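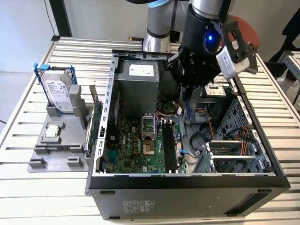 Office Skills, Unit 3: Keeping paper records
Notes by Cheuk-hei Tang

Last week we looked at letters. Today we speak about filing — how to keep papers so that another person can find them.

The Nestham office has 500 folders in one cabinet, in order of family name. Please remember these points:

Mc and Mac are filed as they are spelled.
A firm called "The Biro Shop" goes under B.
Letters without a date get the date of arrival, in pencil.

When you take a folder out, leave a card with your name in its place.

Homework: read page 114 and put the Fallahi letters in order, oldest first. Bring them on Monday, April 14, 2025.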